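Taking Apart and Rebuilding an Office Desktop: Report of the Second Project

Skestdale Technical College, Course in Computer Maintenance

1. Introduction

In our course every group must choose one machine from the storage room and bring it back to working order. Our group received a desktop computer which was used before in the reading room of the college library. It was reported as slow to start, and sometimes it did not find its hard disk at all. The aim of our project was to take the computer apart, clean it, find the reason for the disk problem, and put everything together again in such order that another student can repeat the work from our notes.

I wrote this report for the whole group. The measurements are ours, and the mistakes in the text are mine.

2. The computer before the work

The case is a black tower. When it arrived it had much dust on the front bezel and behind it, and the side panel was hard to remove because one edge was a little bent. We did not force it. We pressed the bent edge flat with a piece of wood, and after that the panel came off without tools.

Before we opened the case we switched the computer on 6 times, with a pause of 15 minutes between. It found the disk four times. This is a small test and we cannot say much from it, but it showed us that the fault comes and goes, so a bad contact was our first idea.

3. Order of removal

At the beginning we wanted to remove the parts in the order in which we could reach them. Our instructor advised us to write the order on paper first, and this was good advice. The order we used:

Unplug the power cord and wait.
Lay the case on its side and take off the side panel.
Release the drive from its bay.
Disconnect the memory modules from their slots.
Take out the expansion card.
Clean the inside with a soft brush and air.

We left the processor and the power supply in place. The task sheet allowed to remove the processor, but we had no fresh thermal paste until the last week, and without it we did not want to disturb the contact with the cooler.

The cables were the part where we lost the most time. In the first attempt we did not mark them, and later two students did not agree where one power plug belonged. In the second attempt we put a small paper flag on every plug. I recommend this to every group, even if it looks childish.

4. Cleaning

Most of the dust was in the lower part of the front and between the slot covers. The power supply was cleaned only from outside. We used a brush of the brand Bileck, which the workshop buys for all groups, and it was soft enough for the board. The contacts of the memory modules were cleaned with a dry cloth. On the expansion card we found nothing unusual.

5. The hard disk and its place

The disk is a 3.5-inch model and it sits in a blue plastic caddy. The caddy makes the removal easy, but it also hides the connectors, so a person who is in a hurry can push the drive in and believe that it is seated when it is not. We looked at the connectors with a lamp. They were clean and no pin was bent. The data cable, however, could be moved with one finger when the computer was closed up by the previous user, or so we suppose, because the small clip on its plug was weak.

On the bench we kept the drive standing in a gray printed board with holders, next to the open case, so that it did not lie on its own electronics. 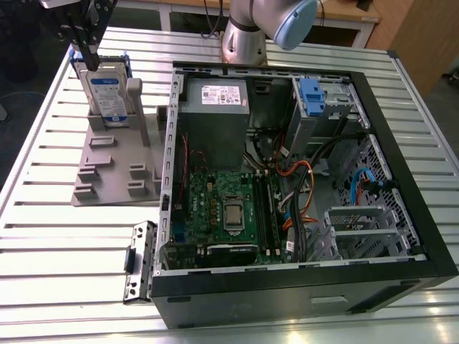

6. Results

After the cleaning we exchanged the data cable for another one from the Matlala box, where the workshop keeps spare cables, and we repeated the starting test in the same manner. The disk was found every time. We then copied a folder of 1,010 files to the disk and compared it with the original, and there was no difference.

The start of the computer is still slow. We think that the reason is the age of the disk, but we did not prove it.

7. What we would do differently

We would mark the cables on the first day. We would also test the old data cable in a second computer. As we did not do this, we can say only that the fault went away after the exchange, and the cleaning could also have helped.

The next group that takes this machine can find our cable plan in the Flusov folder on the workshop shelf, together with the paper flags.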